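Bivel Family Center: The Play Kitchen Corner
Home | Gallery | Opening Times | Contact
November 26, 2023

Well, it has taken us a good long while to get this page together, and thank you to everyone who kept asking for it! The play kitchen corner has been the busiest spot in the building ever since it opened in October, and plenty of parents have told us they'd like to make something like it at home, so we have written down a few of the things we've learned along the way.

We started out with a budget of 500 dollars for the whole corner, and Damir Vidmar kept a very stern eye on it (he still does). The kitchen took the biggest bite. We went back and forth over a bright red one for weeks, and then Samuele Tedesco talked us all into natural wood, saying that the children would bring plenty of color with them. He was quite right, as anyone who has seen the pile of raincoats by the door on a wet morning will know.

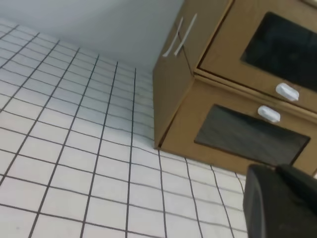

How do you keep a play kitchen clean when so many little hands use it?

A soft cloth wrung out in warm water with a drop of dish soap does nearly everything, and we go over the handles at the end of each session. Stickers come off with a dab of cooking oil left on for a few minutes.

Light wood, white handles, and a dark window in the upper door with another in the lower one. The upper door has been an oven, a bank, a bakery and, for one whole afternoon, a garage. Most of our bakers favor the round knobs, which are a nice shape for small fingers to get hold of.

The pale tiles with their dark grout lines were Senad Georgiev's choice, and he was so pleased with them that he telephoned his sister to tell her. The little squares make a lovely game of hopping, too, for anyone waiting for a turn at the stove.

We left the gray wall plain. There was talk of a mural with lemons and a big yellow sun, and there may be one yet, but for now we rather like how calm it is.

If you have toy pans or wooden food that your own children have outgrown, we would be delighted to have them. Please bring them to Abdelghani Ramadan at the front desk, who will find them a good home. Cloth vegetables are especially welcome, as our carrots have been loved very nearly to pieces!

Back to Gallery | Next: The Reading Nook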